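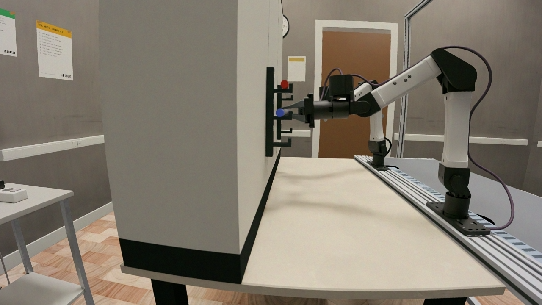
Irena Jakubowski, Muchen Xiao and Rigoberto Escobar
Department of Housing Studies, Andurari Institute

Figure 3. Black hook racks fixed to the off-white face of a tall cabinet-like unit (computer rendering).

4. Storage and the use of shared hallways

4.1 Background

Earlier work on small rented flats has dealt mainly with floor area and daylight. Storage has received less attention, although tenants mention it often when asked why they intend to move. Grabowska and Adamczyk found that complaints about hallways rose sharply in buildings where cellar rooms had been turned into bicycle parking. Their study covered owner-occupied blocks only, and it is not clear how far the result applies to tenants, who may not alter fixed fittings without consent.

The present section reports on the Michalski estate, a group of six blocks let by a single landlord. A postal survey was sent to 2000 households in January, and 700 usable replies were received. Replies from households that had moved in during the previous three months were kept in the sample but are treated separately in Section 5.

4.2 Findings

Most tenants kept outdoor clothing within reach of the front door. Where the flat had no recess for this purpose, coats and bags were commonly hung on the backs of doors or left over chairs. Wall-mounted hooks of the general type shown in Figure 3 were preferred to free-standing furniture, chiefly on account of the narrow passage between the door and the kitchen. Older tenants asked for a lower row of hooks, and several households with children made the same request.

We use cookies to remember your reading preferences. By continuing to browse you agree to our cookie notice. Accept | Manage settings

Items left in the shared hallway were a frequent cause of dispute. The landlord's rules forbid them, but the rules were applied unevenly between blocks. In the Wovar block, where notices were given by hand before anything was removed, tenants reported fewer disagreements with neighbours. The survey does not allow us to say whether the notices were the cause, as this block also has the widest landings on the estate.

4.3 Limits of the data

Replies were given by one adult in each household and may not reflect the views of others living there.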